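## 7. Sink, dish drawer and floor: set-up and daily care

Applies to Bivico kitchens fitted in Warkthorpe units. Complete section 6 before you begin.

Work from the sink outward. The drying rack stays on the basin, and the pull-out drawer takes dishes from the rack once they are dry. 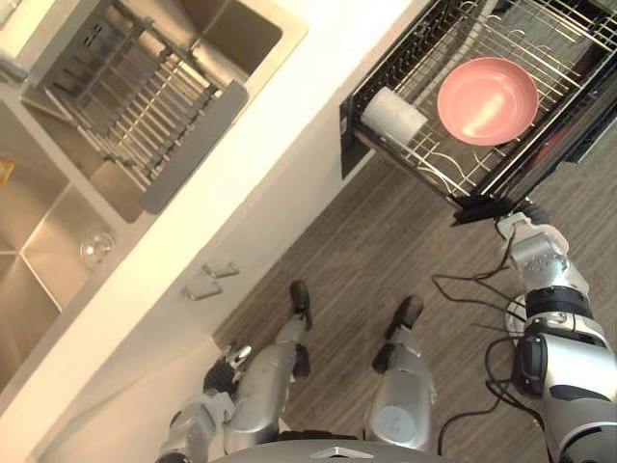

*Page last changed: September*

### 7.1 Drying rack and basins

1. Unroll the rack across one basin. Both ends must rest on the rim.
2. Keep the second basin clear for washing.
3. Lift out the drain grate, rinse it and put it back.
4. Wipe the steel along the grain with a soft cloth.

**Caution:** Do not set pans straight from the burner on the rack. The end pieces are plastic and will deform.

### 7.2 Dish drawer

1. Pull the drawer out to its full travel — 50 cm on the standard unit.
2. Check that the wire insert sits level in the black frame.
3. Load plates and cups. A cup may lie on its side if it cannot roll against a plate.
4. Close the drawer with one hand flat on the front panel.

The maximum load is 7 kg, spread over the whole insert. If the drawer stops short, take out the insert and look for items that have dropped through the wires.

**Note:** Do not leave the drawer extended while cleaning the floor. The front panel hangs low and is easily struck.

### 7.3 Carpeted floor

Use the suction hose and metal wand. The outlet is rated for more than 235 watts, enough for the Iltach compact cleaner.

1. Push the ribbed cuff onto the wand until it stops.
2. Check that the slot near the tip of the wand is open.
3. Hold the wand by the cuff, with the tip just clear of the pile. 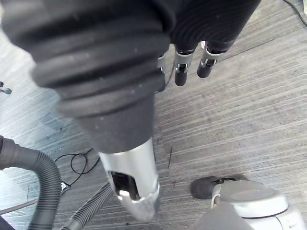
4. Work along the stripe of the carpet first, then across it.
5. Make 2 slow passes over each seam. Do not press the tip into the seam; this lifts the edge.
6. Switch off at the wall before separating the wand from the cuff.

Dust collects between the ridges of the cuff. Brush it out with a dry brush after use. Do not oil the cuff.
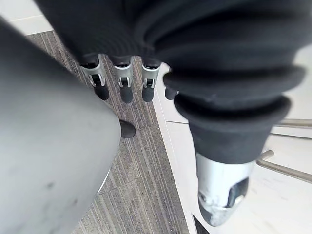
For lint that stays in the pile, go over the area again at low suction. A damp cloth may be used on single spots, but do not soak the carpet.

### 7.4 Wood-grain floor

1. Sweep or vacuum before wiping.
2. Wipe with a wrung-out mop, following the grain.
3. Dry the strip under the dish drawer by hand.

**Caution:** Do not drag the bare metal wand over this floor. Fit the brush head first — see section 8.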